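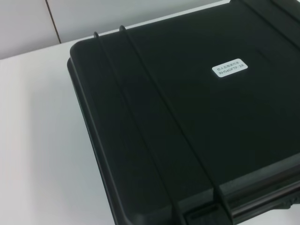 Maletín rígido negro con la etiqueta «RH56DFTP-2R», sobre una de las mesas de trabajo.

El Instituto Técnico Telley presenta los resultados de su taller de robótica

Istholm, agosto de 2022. – El Instituto Técnico Telley ha dado a conocer el balance de la segunda edición de su taller de robótica aplicada, en el que han participado 18 estudiantes de los dos últimos cursos. El programa, iniciado en enero, ha sumado 70 horas lectivas repartidas entre programación, montaje y ensayos de manipulación de objetos.

El taller cuenta con el apoyo de la Fundación Szabo, que ha destinado 4,000 euros a material y desplazamientos. Los estudiantes han trabajado en equipos y cada uno de ellos ha debido entregar una memoria técnica, un registro de ensayos y el código comentado.

Dos equipos representarán al centro en el Certamen Escolar de Tondholm, cuya prueba principal consiste en clasificar y trasladar piezas de distinto tamaño dentro de un tiempo fijado por la organización. Ambos continuarán sus entrenamientos en el aula de tecnología – fuera del horario lectivo – hasta la fecha del certamen.

La dirección del instituto ha confirmado que el taller tendrá continuidad el próximo curso. Las bases y el formulario de inscripción pueden solicitarse en la secretaría del centro.

Contacto para medios: Gabinete de Comunicación, Instituto Técnico Telley, Istholm.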